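Speaker notes - department seminar, spring series
Talk title: Picking a density functional for spin-state energies in iron complexes
Length: 45 minutes plus questions. Slides go up to 31, the rest are backup.

Slide 1 - Title

Thank the host. Say that the benchmark was joint work with Eilif Solberg, who did all the coupled cluster reference runs, and that the fitting code was written by Teodor Tănase during his master's year. Both names are on the slide but say them out loud.

Slide 2 - The question

Iron(II) can be low spin or high spin. The gap between the two is often a few kcal/mol. Common functionals disagree with each other by more than that, sometimes by 15 or 20. So for many complexes you can get whichever ground state you like by changing one keyword in the input file.

Do not spend time on ligand field theory. The organic people in the room will have seen the d-orbital splitting picture, and it is on slide 3 if anyone needs it.

Slides 4 to 6 - What we did

The set has 80 complexes, all mononuclear, all six-coordinate. Thirteen of them have measured transition enthalpies in solution that we trust. For the others the reference is local coupled cluster, extrapolated to the basis set limit.

Geometries were optimized separately for each spin state. Mention this early. At the Clinberg meeting I left it until the end and the first three questions were all about vertical versus adiabatic gaps.

Total number of single-point energies: 1266. Say that this excludes the ones that converged to the wrong state and had to be rerun. Stability analysis was done on every open-shell solution.

Slide 7 - Software

Keep this short. Jobs were run on Virkach, the older cluster, with inputs built by the Zalline scripts. The scripts are available on request and the readme is out of date. If someone asks about restart files, offer to talk afterward.
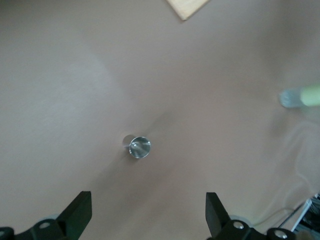
Slides 8 to 12 - Results by class of functional

Go through the bar charts one at a time.

- Pure GGAs: low spin is too stable for nearly the whole set. Error is systematic.
- Global hybrids: error moves almost in a straight line with the fraction of exact exchange. 10 to 15 percent does best for nitrogen donors.
- Range-separated hybrids: tend to favor high spin too much. Point out the two outliers on the right, both with carbonyl ligands.
- Double hybrids: good on average, but the spread is wide. Perturbation theory struggles where the orbital gap is small.

Pause here. This is the part people photograph.

Slide 13 - Why no single exchange fraction works

The best fraction depends on the donor atom. Strong-field ligands want less exact exchange, weak-field ligands want more. Show the scatter plot, then the same plot colored by donor. I used to call this a trend, but a reviewer objected and I now say "correlation within the set."

Slides 14 to 20 - The Myung correction

Name comes from the folder the first version was saved in, no deeper meaning. It is a linear term in the metal-ligand bond orders, with 2 fitted parameters. Fit on half the set, tested on the other half. Mean absolute error drops from 5.1 to roughly 2 kcal/mol.

Be clear on the limits: iron only, no bridging ligands, nothing with a redox-active ligand. We tried cobalt in December and it did not transfer.

Slides 21 to 27 - Thermal and solvent terms

Entropy favors high spin. At room temperature this is worth several kcal/mol, comparable to the errors we have been discussing. Low-frequency modes are a problem. We used the quasi-harmonic treatment with a cutoff at 100 wavenumbers. If short of time, jump straight from 21 to 26.

Slides 28 to 30 - Practical advice

Check at least two functionals with different exact exchange. Report the spread. Optimize each spin state. Include the thermal part before comparing with experiment.

Slide 31 - Acknowledgments and open position

Postdoc opening, two years, start date flexible. Experience with multireference methods preferred. Leave this slide up during questions.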